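Open day at the Grenden lab

So I finally made it to the Grenden open day this March, after missing it two years in a row. Parking was a pain (bring coins for the meter!) but I got in right as the first demo group was heading upstairs, and Nabila Sqalli from the Sikden team waved me in at the back.

They had 9 stations going, and I spent way too long at the simulation one. It's the whole kitchen rebuilt on a computer, and the arm gets to practice in there all night before anyone lets it near the real thing. Nabila said they'd done 1,744 practice runs since the last update, and she let us flip through the view from the wrist while the arm was working. I loved how close you get. At one point the gripper was right up against a dark glass panel with big orange-red characters glowing on it, all of it turned sideways, so half of us were standing there with our heads tilted like confused dogs. I think it was a clock, or some kind of status display anyway, and a few of the characters looked doubled up, which made it even harder to read.

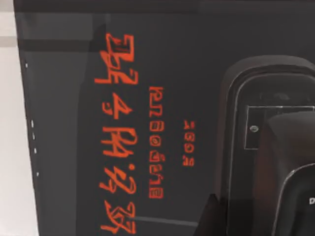 Downstairs with the real arms

After coffee we went down to see the Nimero arm, which is a lot louder than I expected. Nokuthula Baloyi ran that one and took questions for ages, including mine about what happens if you unplug it (it stops, and she gets a lot of email). A kid next to me asked if it could make pancakes. Not yet!

I skipped the Kang talk because the room only held 300 and the line was already out the door. Next year I'm going there first.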